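Want to try our hand-held grippers before we start selling them?

Hi, I'm Aranka, and I run testing for the Grodance kit at Sirkano. We need 20 people to pick up a pair and do small tabletop jobs with them (yes, it's fiddlier than it sounds!).
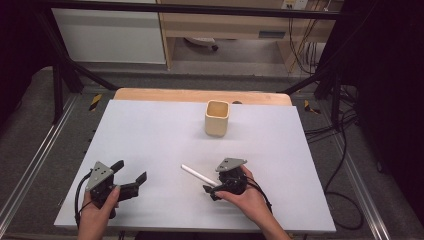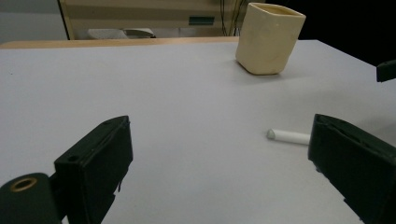
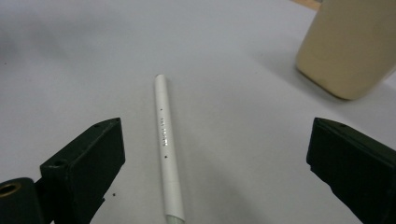
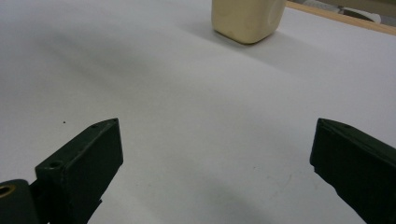
Sessions run Sunday mornings in April and pay $100. No experience needed, just two hands and some patience. Testers can also buy the kit for $149 afterward. Write to me or Ernő Oláh at the Sirkano front desk!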